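Laundry room hours to be cut at Onyeka Court

Tenants at Onyeka Court will have fewer hours to do their washing starting in April, when the building's shared laundry room begins closing at 7 p.m. The room is now open until 10 p.m.

Divow, the company that manages the 40-unit building, told tenants of the change in a letter last month. It said noise from the machines had drawn complaints from people living on the ground floor, and that the new hours would stay in place through the summer.

Hadiza Adeleke, who works late shifts at a bakery, said she usually starts her wash after 8 p.m. "I get home, I eat, and then I do laundry. That's the only time I have," she said. "Now it all has to wait for my day off." 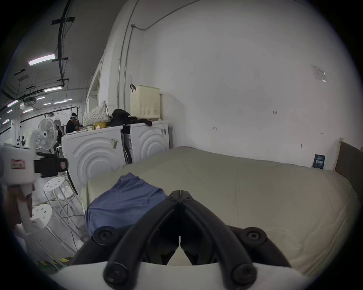

Petition handed in

A petition asking Divow to keep the current hours was delivered to the company's office on Zosia Street. It was signed by tenants in more than half of the apartments. It asks for the old closing time to be kept at least two nights a week, and for rubber mats to be put under the dryers.

Nnamdi Babalola, who manages the property for Divow, said the company had read the petition and would look into the mats. He said a contractor, Clulus, had quoted $1,007 for the work, including leveling both washers.

"If the noise comes down, we can talk about the hours again," Babalola said.
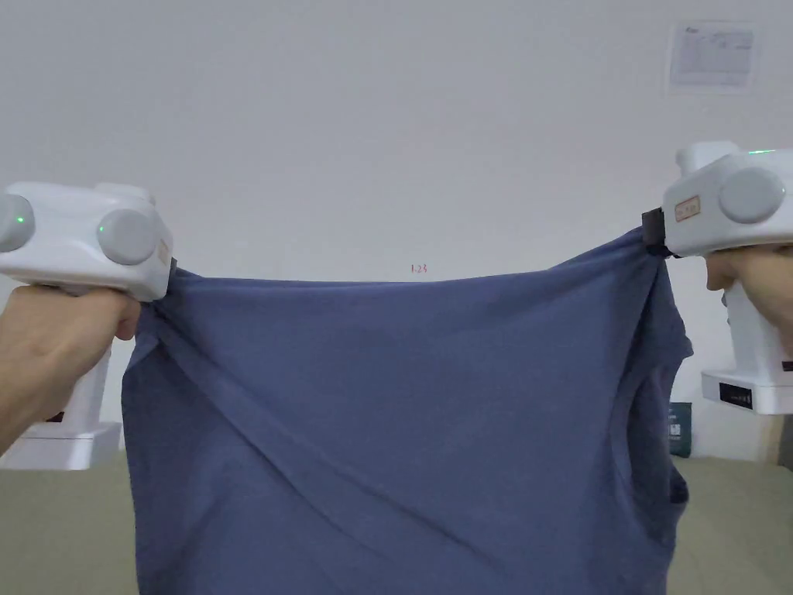 Adeleke said she would accept a 9 p.m. closing if it applied every night. The nearest laundromat is about 2 miles away, and the last bus back leaves before it closes.

Tenants can send comments to the management office until the end of the month. The new hours will be posted on the laundry room door, and key cards will stop working there after closing time. Loads still running at 7 p.m. can be picked up from 6 a.m. the next day.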